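Toy library returns – one bin or two?
Started by plonico_mum in Sorting, Storage and Other Lost Causes

plonico_mum wrote:
1 April 2019
I've taken over the returns table at our toy library in Pemley, after the last person moved away and left me a key and a roll of masking tape. We've got two open grey bins on the table. The system I was handed is that everything loose goes in the front one, and the back one is for whatever has been checked and can go out on the shelves again. Small stuff, big stuff, dolls, pretend food, the lot, all in together.

My question is whether anybody sorts on the way in instead. It seems mad to me that a baby doll shares a bin with the groceries. We have 60 families on the books and the returns window is 50 minutes, so whatever I do has to be quick.

gumboots24 wrote:
Sort on the way in. Always. Dolls in one, hard plastic in the other. Dolls need their clothes washed and blocks need a wipe, so they were never going to be done at the same time anyway.

Ritchie_Rd wrote:
Disagree with gumboots, as is my custom. If you sort at the table you have a queue out the door and a parent holding a wet toddler while you decide what category a vegetable is. Chuck it all in, put the kettle on, sort after closing.

gumboots24 wrote:
A vegetable is hard plastic, Ritchie. We have been over this.

Ritchie_Rd wrote:
Ours was felt. The whole set. You weren't there.

M. Stankevičius wrote:
I look after the toys at Disurberg Community Hall and we do it Ritchie's way, mostly. One bin in, one bin out. The rule I would add is to stop while you can still see the bottom of the bin. Once toys are piled on toys, the little ones go to the corners and you miss them, and then you are writing to a family about a lost figure that was under a doll the whole time.

I stop well short of full. With the doll lying flat down the middle, you get the big blue block and the eggplant on one side of her and the small things on the other, and I can check it against the loan sheet without lifting anything out. The back one stays empty until I start checking.

Mārtiņš 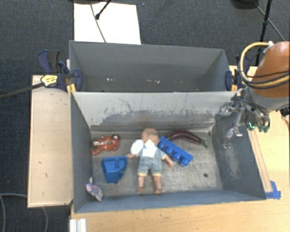

Reply from plonico_mum
OK, that is a lot calmer than my bin. Mine looked like the bottom of the car. Is the doll all one size down from a real newborn? Ours are enormous and take up the whole thing on their own.

M. Stankevičius wrote:
She fits lying down, this is all I ask of her. If yours don't fit, sit them on a chair. The children like it and it saves the bin.

gumboots24 wrote:
Very nice, but I'd still have the baby out of there. Doll clothes pick up every bit of muck going, and the yellow trim will be grey by spring. Also what is the little orangey-red one at the back left? We had something in those colours and I've never been able to match it to a set.

M. Stankevičius wrote:
I also have no set for it. It goes out on its own card, as "small figure, various". It has been borrowed 16 times, more than the train.

Ritchie_Rd wrote:
"Small figure, various" is how I'd like to be listed in the phone book.

And see, gumboots, an eggplant. Purple, shiny, wipes down with a cloth. It can wait in there with the baby until closing and neither of them will come to harm.

gumboots24 wrote:
I didn't say harm. I said muck.

plonico_mum wrote:
Right, decision for this month at least. Everything into the front bin, stop while I can see the bottom, dolls' clothes off and into a bag at the end of the session. That should annoy both of you equally.

Last thing – do you label the bins? I've still got all this masking tape.

M. Stankevičius wrote:
I labelled them once. People read the label and then put the toy on the floor beside it.

gumboots24 wrote:
Label them. Capital letters. Both sides.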